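Home Contents Chapters Glossary Index
Reading time: 4 min

Chapter 4
Picking Things Up

When I started the robotics club at Zamside, I figured the hard part would be getting the arm to move. Nope! The arm moved on day one. Getting it to pick up a phone took us until March, and I still have the notebook pages to prove it (543 logged tries, plenty of them with rude words in the margin).

So this chapter is all about grasping. You'll need the arm you put together in Chapter 3, a clear stretch of table, and a few flat things you don't mind dropping. We called our project Plason, after nothing at all, and you should name yours too – it makes yelling at it easier.

Flat objects are sneaky. A foam block sticks up off the table and practically begs to be grabbed. A phone lies there with almost no side to hold, and the fingers have to come in low and at the right angle. Open them too wide and they bump the table. Keep them too close together and they just shove the thing along, and then you're chasing it.
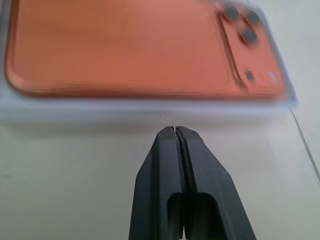

Fig. 4.1 Wrist camera view: gripper fingers nearly closed, just short of the clear edge around an orange phone.

Look at the ridges where the two fingers meet. Those little teeth matter a lot once you start squeezing something smooth, and we'll get into friction in Section 4.2. For now, notice how much of your view the fingers themselves take up. My students always forget that! They write code that hunts for dark shapes, and the first dark shape it finds is the gripper.

See-through edges are the other headache. Where does the object stop, at the orange or at the pale band beyond it? Your program has to pick one, and your fingers have to live with the answer.

Before you read on, try this. Put a flat object on your table, drive the arm by hand, and make 20 grasps. Write down the finger opening each time, plus what happened. Don't fix anything yet, just collect the mess. We'll use your numbers in Section 4.1, so keep them somewhere you can find them.

971 shares | 20 comments
Previous Next Back to top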